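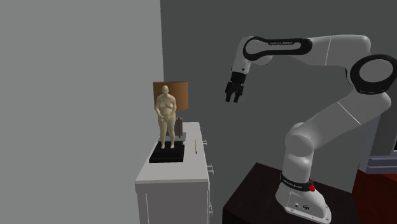 Simulated arm, gripper open and empty, to the right of a cabinet with a figurine and a lamp on top.

Wotine offset fault

The Wotine offset fault is a software error in Plarkell, a simulator used to train and test robot arms on tabletop jobs. Reported 18 April 2023, fixed that September. Sometimes called the "tall hand" bug.

Cause

Plarkell keeps two models of every gripper. One is drawn on screen, the other is used to work out contact. In the Wotine release the contact model was loaded with the wrong height - 9 mm too long at the fingertips. The drawn one was left alone, so nothing looked off. An arm would stop above a thin object, close on air and go back up. With taller things the fingers bumped the side early and knocked them over.

Effects

Worst on small flat items. Pencils, sticks, anything lying on furniture. Tall items on a base could still be picked up some of the time, wich hid the fault for a while. Vutirier, a shared set of household test scenes, lost more than 600 runs and had to redo them.
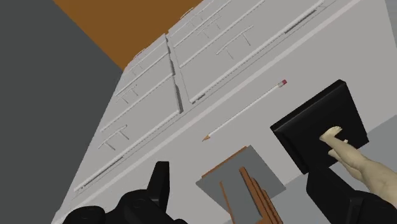
Reruns were slow as the saved logs held joint angles only, no contact points. Each run had to be played back from the start with the corrected model loaded. Five scenes could not be recovered and were dropped from the set.

Safety

No injuries recorded. There was a real risk though. Motion plans made in the faulty release and moved to a real arm had the wrong clearance, and the arm could press down into the work surface. The Melnychuk lab stopped all transfers to hardware for five weeks. Force limits on its arms were lowered at the same time and stayed that way afterward.

Fix

The height value is now read from one file for both models. A start-up check compares the two and refuses to load if they dont match. Older scene files need to be saved again by hand.
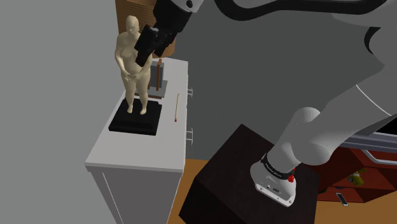

A reader's note on the talk page argues that the check is too weak: it compares height only, so a gripper with the wrong finger width would still load. No answer from the Plarkell maintainers so far. Section needs a source.

See also: contact model, force limit, Vutirier scene set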